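Eight months with the Porkell, and I finally took it somewhere it deserved

Last updated: March

I've been putting off writing about this bike because every time I sat down to do it, I ended up going for a ride instead. Which tells you most of what you need to know!

For anyone who missed the earlier posts, I ride a Porkell 800 twin, bought used with a slightly scruffy tank and a very good service book. I came to it from a much smaller bike and spent the first few weeks convinced I'd bought too much motorcycle. The clutch felt heavy, the seat felt tall, and I stalled it twice in front of the same coffee shop. Then one morning it all clicked, and I've been grinning ever since.

So on Saturday I got up before six, filled a thermos and headed out to Saltwood the long way, over the ridge and down the back side to the water. The whole loop came to 394 miles by the time I rolled back into the garage, and I'd happily have done more if my knees had agreed to it.

The road over the ridge is the best part. It was resurfaced last fall and it's smooth all the way to the overlook, with long third-gear corners that open up just when you want them to. The Porkell loves that kind of thing. It pulls cleanly from low down, so you can leave it in one gear and roll on and off the throttle – no frantic shifting, no drama. I had the windows of my old commuter car in my head the whole time, thinking about how many years I drove past the turnoff and never took it.

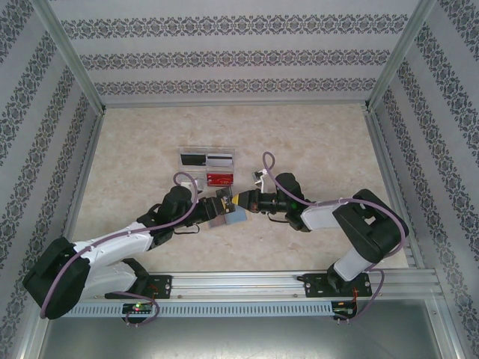
The new tires helped too. I put on a set of Verbeke sport touring tires a couple of weeks before the trip, and wow, what a difference. The old rear had squared off so badly that the bike fell into corners like it was stepping off a curb. Now it leans in at one steady rate and stays where I put it. I ran 2 psi under the sticker in the front for the first hour, didn't care for it, and pumped it back up at a gas station. Much better.

I also fitted the Britine heated grips (finally!). The instructions are tiny and the wiring took me most of an evening, including one stretch where I had the left grip glued on backwards and had to work fast. Worth it, though. It was cold up top and I had them on level three out of five with my thin gloves, perfectly happy.

Gripes? The mirrors still buzz above 65, so everything behind me is a headlight-shaped smear. The stock seat is fine for two hours and then very much not fine. I've been looking at a gel insert, and if you've tried one on this model, please leave a comment, I'd love to hear how it held up in the heat.

Next up is the chain, which is due for replacement, and then I want to do the Saltwood loop in the other direction, with a stop for lunch at the fish place by the pier. It was closed when I got there this time and I've been thinking about their chowder ever since.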